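Tisch leer. Endlich.

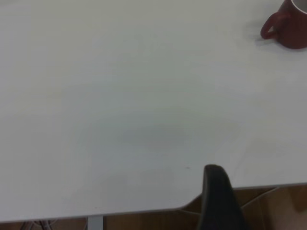
Drei Wochen hab ich davor gedrückt. Post, Ladekabel, die halbe Steuer, ein Stapel Kataloge von Grosska, die ich nie bestellt habe. Alles in eine Kiste, Kiste in den Flur, Deckel zu. Sortieren kommt später, versprochen. Oder im September.

Nur der rote Becher durfte bleiben. Dunkelrot, innen weiß, hab ich aus dem kleinen Laden in Heywood mitgebracht, damals noch mit Araba. Es waren mal 2, der andere ist beim Umzug draufgegangen. Seitdem spül ich den hier nur von Hand, Spülmaschine trau ich mich nicht.

Zum Tisch selbst, weil letztes Mal jemand gefragt hat: weiße Platte, matt, gebraucht gekauft. Neu wollten sie 600 dafür, nein danke. Matt sieht toll aus, ist aber zickig. Jeder Fingerabdruck, jeder Kaffeering. Ich wisch inzwischen mit lauwarmem Wasser und einem Tropfen Spüli, dann trocken nach. Den Schmutzradierer lass ich weg, der macht glänzende Stellen, und die kriegt man nie wieder weg. Hat wer Erfahrung mit dem Zeug von Inenard? Araba Mensah schwört drauf, aber die schwört auch auf Essig für alles.

Neue Regel ab heute: abends fünf Minuten, alles runter was nicht auf den Tisch gehört. Wecker gestellt, kurz vor neun. Mal sehn wie lange das hält, beim letzten Mal warens vier Tage.

Was noch fehlt ist eine Lampe. Eine zum Klemmen wär gut, aber die Kante ist eher dünn und ich hab noch nicht nachgemesen. Tipps gern in die Kommentare, bitte nix über 700 Gramm, sonst kippelt mir das Ding wieder.

So, muss los. Die Kiste im Flur steht übrigens genau vor der Wohnungstür.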